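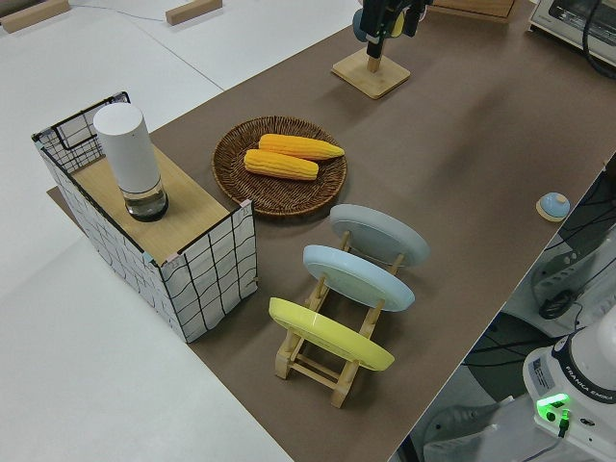

Prandex is a task planning and execution package for robot arms that work on a tabletop. It takes a short instruction, such as a request to move an object from one place to another, and turns it into a sequence of arm and gripper motions. It was developed at Flevov and is written mainly in C++, with a Python interface for defining tasks.

Structure

The software has two main layers. The upper layer, the planner, keeps a list of the objects on the table and the relations between them, such as "on," "in" and "next to." It searches for an order of steps that leads to the requested state. The lower layer, the executor, turns each step into a path for the arm and sends joint commands to the controller.

Object positions come from a separate perception module called Balaskas, which uses one or more fixed cameras. Balaskas reports a pose and a confidence value for each object. If the value is too low, the planner asks for a second look before it commits to a grasp.

Skills

Each step in a plan calls a skill. The standard library covers picking, placing, pushing, pressing and inserting. Kitchen layouts are a common use, with items such as plates in a dish rack, corn on a tray or a toaster oven at the edge of the table. Plates standing on edge need their own grasp routine, as the fingers must close across a thin rim without touching the next plate.

A skill may be retried 2 times by default. After that the planner marks the step as failed and searches again from the current state. Search is stopped after 60 seconds.

Releases

The version dated 11/23/18 added support for the Jastora simulator and a test set of 192 tabletop layouts. Of these, 44 include objects that are partly hidden from the camera at the start.

Limitations

Prandex treats all objects as rigid. Cloth, cables and liquids are not supported. Transparent parts are often placed wrongly by Balaskas, and users usually enter their dimensions by hand.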